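Search this site Search

Losham Reading and Records Project
Progress report to the Husoto Fund, second period
Submitted by Kadri Laur, project manager

1. Purpose of this report

This report sets out the work carried out since the last payment was released in March. It covers the parish registers, the reading room, public use and spending, and asks for the Fund's agreement to one change in the programme.
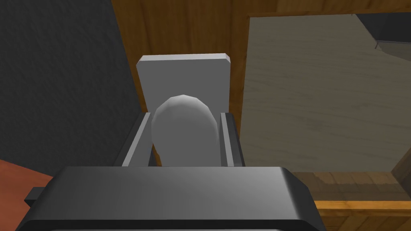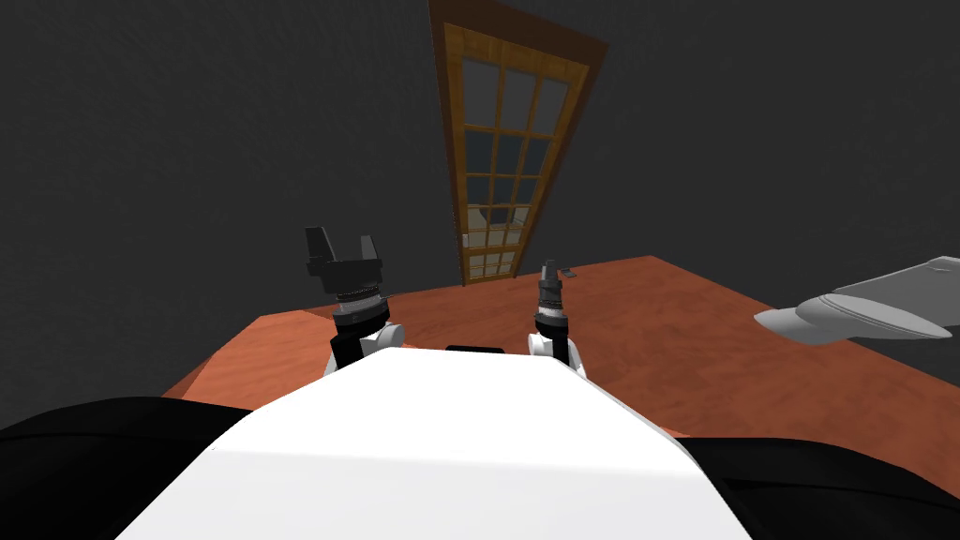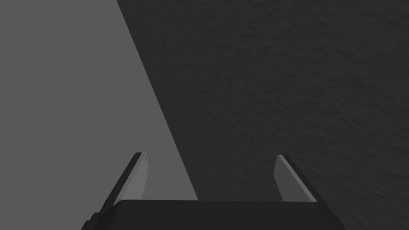
Ojārs Vītola wrote in reply to the draft that the section on the registers should come first, that it was what most families in Losham would look for, and that he would like the gaps in the Skurnilby volumes to be stated plainly. The report has been put in that order.

2. Parish registers

The grant allows for the listing and indexing of 1,000 register pages from the former parishes of Losham and Skurnilby. At the close of the period 991 pages had been listed. The nine outstanding pages belong to the second Skurnilby burial volume and are stuck together at the inner margin. They have been left as found until a paper conservator can see them, and no attempt will be made to separate them in the reading room.

Indexing is less advanced than listing. The Losham baptisms are complete and have been checked against the bishop's copies where those survive. The marriages are complete but unchecked. Work on the burials was slower than planned, mainly on account of the handwriting of one curate, who shortened both surnames and farm names and did not always shorten them in the same way. Mateja Krasniqi has drawn up a table of his short forms, which is now used by everyone working on the burials and will be deposited with the index.

The Skurnilby volumes have gaps. There are no baptisms for a stretch of years following the chapel fire, and the burials resume before the baptisms do. Earlier guides describe the series as unbroken. This is wrong, and the printed guide will be corrected when it is next issued. Readers who have been told that a family "was not in Skurnilby" on the strength of those guides may wish to ask again.

3. Reading room

The reading room opened to the public in the first month of the period, on the terms agreed with the Fund. It is open from 10 a.m. until 4 p.m. on each working day and by appointment in the evening. Evening appointments have been taken up mainly by people researching house histories, a group the original application did not mention.

The heating was found to be uneven, with the north end of the room noticeably colder than the rest. The landlord has replaced two valves. Readings of temperature and humidity are now taken at opening and at closing, and copies can be sent to the Fund on request.

The large map cabinet ordered from Lapiņa was delivered late and without its lower runners. The supplier has accepted the fault. Until the runners arrive the tithe maps remain at the county store and have to be requested a week ahead, and this has led to two written complaints. Both were answered by Ilze Bite within the period.

4. Public use and teaching

About 200 readers registered. A good part of them came more than once, and the desk diary suggests that return visits are growing in number, although the diary was not kept in the same manner throughout and should be read with care.

The project held 4 evening classes on reading old handwriting, led by Baiba Navickas. All places were taken. Those attending asked for a further class on wills, and material for it is being prepared from the Losham probate bundle. Visits by local schools did not take place as planned. The date offered clashed with examinations, and new dates are under discussion with both schools.

5. Spending

Spending on staff and materials was within the approved budget. There is an underspend on travel, as the visits to the county store were combined, and a small overspend on archival boxes following a rise in price. No transfer between headings is requested for boxes, since the difference can be met from the project's own income from copying.

6. Change requested

The Fund is asked to agree that the unspent travel money be used towards a conservator's visit for the second Skurnilby burial volume. A written estimate has been obtained and is attached as Appendix B. If agreement is given before the next payment, the visit can be booked for the coming period and the listing closed.

7. Work in the next period

Checking of the Losham marriages will begin at once, followed by the remaining burials. The index to the baptisms will be made available in the reading room in printed form, with a copy for Skurnilby library. The next report will include reader numbers from a single, consistent register.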